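Keeping Ketutano on Its Feet: A Morning With Laurinda Figueiredo

I got to the Valente workshop in Kirkdale a little before nine and Laurinda Figueiredo was already under a desk, looking for a hex key. "Third one this month," she told me from down there. "The floor eats them." She looks after Ketutano, the cleaning robot that Valente has been training on bathrooms, and if you've ever wondered what a person does all day next to a robot that wipes sinks, well, I had too, so I asked if I could hang around.

I expected to hear a lot about software. We talked mostly about wrists. Ketutano has two arms, and the wrist on the right one is the part Laurinda worries over, with good reason: wiping is a lot of pushing down and turning at the same time. "Picking up a cup is nothing," she said. "Wiping is leaning on something all day. Try it yourself with your arm out straight and see how you like it." (I did try it, on her workbench, and my shoulder gave up embarrassingly fast.)

The wrist gets opened up every 1,000 wipes. She takes the cover off, cleans out the old grease, puts in new, and checks the belt for fraying along one edge. The belt itself gets replaced at 2,000 whether it looks tired or not. She used to wait until it looked bad, and then one let go on a visit day with people from Dundville standing there holding coffee. "The arm just sort of sighed," she said. "Barnabás still does an impression of it."

Barnabás is Barnabás Szénási, who built the practice bathroom and also writes most of the wiping routines. The two of them have a long-running argument about how hard the hand should press. He wants more force because stains come off quicker. She wants less because she's the one who changes the belts! They've settled, for now, on a number written on masking tape and stuck to the side of the controller, and I noticed it had been crossed out and rewritten more than once.

So what does the start of a day look like? First she powers up with the arms hanging down and lets everything warm up for 10 minutes. Then comes the zero check, where each joint goes to its home mark and she looks at the scribed lines with a flashlight. The software will tell you the joints are home. Laurinda looks anyway. "Software told me that the week the elbow bolt backed out, too," she said.

After that it's the head camera. She wipes the lens with a dry lens cloth (no glass cleaner, she was very firm with me about that) and puts up a printed grid to make sure the camera and the hands agree about where things are. If they're off by more than a couple of millimeters she recalibrates, and there goes the first half of the morning.

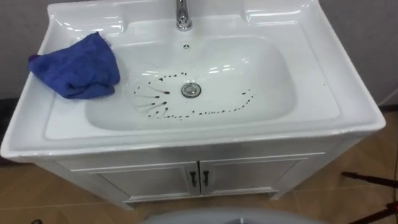

Sinks are the part of the job she finds hardest to get right, and she got pretty animated explaining it. A countertop is flat, so you tell the arm how high it is and off you go. A bowl slopes in every direction and everything in it shines. "The camera sees a bright streak and thinks, is that the edge? Is that water? Is that a lamp?" she said. Her fix was half mechanical. She swapped the stiff pad on the fingertips for a softer one with some give, so that if the height guess is a bit wrong the pad squashes instead of the wrist taking the hit. She cuts the pads herself with a utility knife and a cardboard template. A batch of six lasts her until she's sick of looking at them.

Chrome is its own headache. The first pads left gray smears on drains and faucets, and for a while she blamed the cloths, then the soap, then Barnabás. It was the glue. She switched to a clamp with two screws, and that's also made swapping pads much faster, so she's very pleased with herself about the whole thing.

I asked about dark stains on white ceramic, which I'd have guessed were the easy ones, being so easy to see. She made a face. Finding them is fine, she said. The trouble comes near the drain, where the arm has to go around the stopper without catching the cloth on it. A caught cloth pulls sideways, the wrist twists, and the force limit trips. When that happens she has a set order: hit the stop, support the forearm with one hand, release the brake, ease the cloth free, then run the zero check again before anything else moves. Skipping that last one is how you get a robot that's a finger's width wrong for the rest of the day.

She keeps all of this in a paper notebook. Every trip, every belt, every pad, in pencil. I flipped through November and it was mostly "R wrist, warm" with little question marks, and then one page that just said "FOUND IT" and a drawing of a cable clip. The cable had been rubbing inside the forearm whenever the hand rolled past a certain point. She moved the clip over by one hole and the wrist has run cool ever since.

Does she ever get tired of it? "Of the belts, yes," she said. "I'd like a wrist where I can get the belt out without taking off the hand. I've drawn it. Barnabás says it's ugly." She showed me the drawing and, sorry Laurinda, it is a bit ugly, but I could see how the belt slides out the side and I'd build it.

By then the robot had been sitting ready for a while and she wanted to get going, so I moved my chair back behind the yellow tape. She'd found the hex key, by the way. It was in her back pocket.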